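Small drawer units: fitting, levelling and care

Last revised in July. Applies to two-drawer desktop units in softwood or light hardwood with painted or coated fronts. Larger chests are covered on the Pisthorpe page.

Placement
Stand the unit on a flat surface and check for rock by pressing each top corner in turn. Movement at one corner is corrected with a card shim under the base, trimmed flush with a knife. Do not plane the base strip. Keep the back 8 mm clear of any curtain or wall covering so air can move behind it.

Plants beside timber
A potted plant can share the tabletop provided it does not sit on the unit itself. Water wicks into end grain at the edge of a top panel and leaves a grey stain that sanding rarely removes. Lift the pot to the sink, water it, let it drain for 2 hours, then put it back. Spider plants tolerate this routine well. Trim brown tips with scissors and clear dropped bits of leaf before wiping down — wet leaf matter marks a white surface.

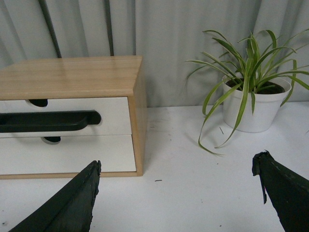 Two-drawer unit in honey-coloured wood, with a spider plant in a white pot standing clear of it.

Drawer fronts
Half-round cutouts on the top edge collect dust and skin oil. Clean them with a cotton bud and diluted dish soap, wiping from the centre of the curve outward. Painted fronts take a soft cloth only. Melamine sponges dull the finish in a visible patch, and the patch cannot be blended without recoating the whole front.

Handles
Check handle screws twice a year. If a screw turns without biting, remove it, pack the hole with a glued sliver of matchstick, let it cure overnight and refit. Tighten by hand. A power driver will crush the front around the screw head.

Sticking drawers
Take the drawer out and look for shiny spots on the runners. Rub these with 300 grit paper along the grain, brush off the dust and apply candle wax or Kedard block. Oil swells the fibres and makes the fault worse. If the seam between upper and lower fronts is uneven, the runner on the tight side has usually dropped; reset it before sanding anything.

Top panel
Raw or lightly oiled tops need a thin coat of Tomar hard wax when the surface no longer beads water. Work with the grain, wait 20 minutes, buff off. Streaks visible in low side light are excess wax — buff again with a clean cloth.

See also: Pranik felt pads, sizes and removal.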